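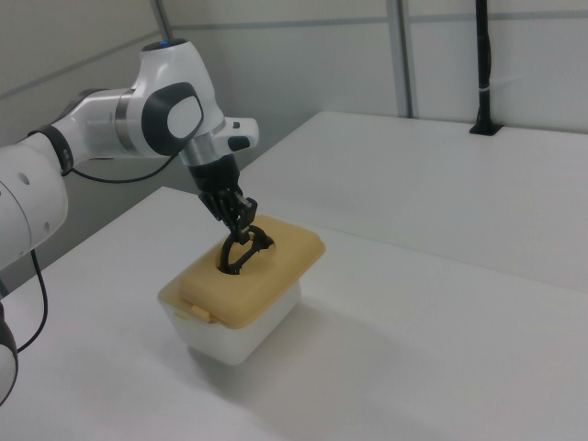

Our student project for the term is unattended container handling, and I'm stuck on the approach. The arm has to take the container by the lid handle, move it between two stations and set it down, with no one touching it. We grip the black loop where it dips into the round opening in the lid, fingers pointing straight down. In that position the loop sits tilted, and I don't know how much of the final placement error comes from that. The log has 299 attempts so far, all with a taught approach pose and no vision. Before I rewrite anything I would like opinions on (a) straight-down versus angled approach and (b) whether to raise the handle first as a separate motion.

Controller is the department's Cliretti box, scripts in Python on top of it. Cycle limit in the project rules is 90 seconds.

posted by offset_tool
Print this post | E-mail this post

---

torque_ripple wrote:

Separate motion, every time. If you combine raise and grip you can't tell from the log which one failed. Teach three poses: handle down, handle up, grip. Log the finger width at each. When width at grip is under your threshold, abort and go home.

What is your force limit? You didn't say.

---

offset_tool wrote:

Force is at the controller default. I have not changed it. Width is logged, but only at the end of the move.

Second station, same container, arm back over the table:

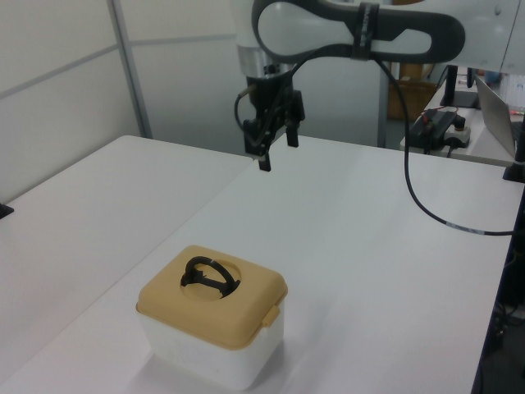

Handle folded down in the lid recess, gripper above with the fingers slightly open.

The crossbar is what I'm looking at now. If the fingers go either side of the crossbar instead of the arch, the contact is closer to the middle of the lid and the load should hang flatter.

---

kb_1432 wrote:

I disagree with torque_ripple on the separate motion. We did the Trevau handling task at Cidthorpe last January and the extra regrasp cost us more than it saved. Each time you open and close on a thin handle you add a chance to push it back down. We went to one continuous path, low speed near the lid, and our drop count went down.

On the crossbar: measure the clearance under it first. On our lids there wasn't room for a fingertip. Yours may differ.

---

torque_ripple wrote:

Your drop count went down, but did you change speed at the same time? If so you don't know which change did it.

---

kb_1432 wrote:

We changed both. Fair point. I still wouldn't add a regrasp inside a 90 second limit.

---

dh_params wrote:

Two things.

1. Check the tool frame before arguing about approach angle. If the TCP is off by a couple of millimeters in the wrist rotation axis, a taught pose hides it until you rotate the tool. Touch a fixed point from four orientations and look at the spread.

2. Look at your cable routing. A loop hanging off the side of the gripper will pull differently depending on wrist angle. On a light container that can be enough to swing it. Tie it along the last link with slack only at the joint.

The Ông library has a TCP calibration script that takes ten minutes to run. It writes the result in meters and a lot of controllers want millimeters, so check the units.

---

offset_tool wrote:

Ran the four-orientation check. Spread is bigger than I expected, mostly in tool X. So the taught poses were compensating for a bad frame and the 299 attempts are all biased the same way. I'll recalibrate and re-teach.

Clearance under the crossbar: still to be measured. The calipers are signed out.

I'm going to test both methods after the recalibration, same speed, same container, alternating runs. Payload stays constant. I can log up to 2000 samples per run before the buffer wraps, so I'll cut the rate during the transfer and keep it high near the lid.

---

torque_ripple wrote:

Alternating is right. Lower the force limit before you start, not halfway through. And log width continuously this time.

---

kb_1432 wrote:

Post the raw file and not only the averages. I want to see where in the path the failures are.

---

offset_tool wrote:

Will do. It will be CSV, one row per sample, width and joint torques, and a column for which method was used.

---

dh_params wrote:

Add a timestamp column too. You will need it when the buffer wraps.

Print this thread | E-mail this thread

Related threads
- Python script loses connection after home move
- Fingertip pads: silicone or urethane?
- Cidthorpe handling task, rules questions
- Ông calibration output in wrong units
- Cliretti box: where is the default force limit stored?

This site uses cookies to keep you logged in and to count visits. By continuing to browse you accept our use of cookies. Accept | Settings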